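Clindham Water Meter Replacement
Progress report, September
Prepared by Cempaka Chin for Martti Kauppinen

1. Installation
Of the 2413 meters in scope, 546 are now fitted and registered in Groma. A further 106 visits ended without access and have been rebooked. Work in the north zone is complete except for two streets where the shutoff valves are seized.

2. Data quality
Duplicate account numbers delayed the first billing export. Khairul Mangundap has corrected the import rule and the export now runs every Friday. Nine records still lack a service address.

3. Budget
Spending is within the approved line. Valve repairs were not included in the original estimate and are being charged to contingency. 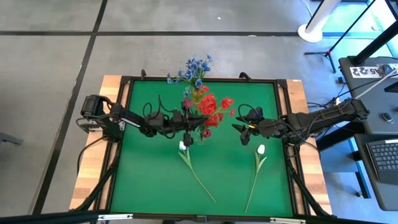
4. Next period
The south zone starts once the second delivery of 600 meters is checked in. Endang Ismail will issue the revised route list. A decision is needed on whether seized valves are replaced by our crew or passed to the district.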